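2021-09-17
By the Vamlow shop desk

The Grernari floor oil is back, friends, and we couldn't be happier! One can covers 530 square feet, and it goes on with any old cotton rag.

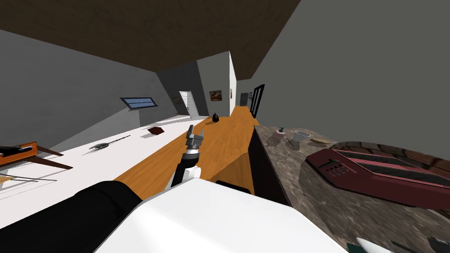
Grernari dries overnight and smells faintly of oranges (lovely, we think). On an orange wood floor with a light grain it keeps that warmth without any shine. $22 a can.

Comments
Edard: Does it work on stairs?
Masilela: Used it in May, still looks great!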